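Omside Demonstration Collection: Station Safety Checklist
Gallery level, Politis project. Completed before the Saturday session.
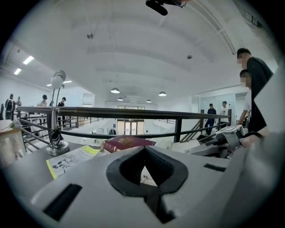

Target for the session is 200 recorded demonstrations, with a pause for inspection after every 60.

1. Gripper body free of cracks and sharp edges: Pass
2. Rubber pad secure, notch clear of debris: Pass
Comment: Wipe the pad at each pause.

3. Camera mount tight, lens clean: Pass

4. Desk lamp stable, cable clear of the operator's reach: Action needed
Comment: Coiled cable to be secured before recording begins. Lamp position is to be varied between sets and must be kept back from the table edge.

5. Passport handling: Pass
Comment: Cover only. Any demonstration showing an open data page is to be deleted at the station and logged.

6. Bystanders kept clear of the operator's arm: Action needed
Comment: Staff at the table must withdraw their hands before the start signal.

7. No items placed on the railing: Pass

8. Stair access open: Pass

9. Faces blurred before release to Wasier: Pass
Comment: 17 files from the previous session were returned for a second check.

Recording may start when items 4 and 6 are closed.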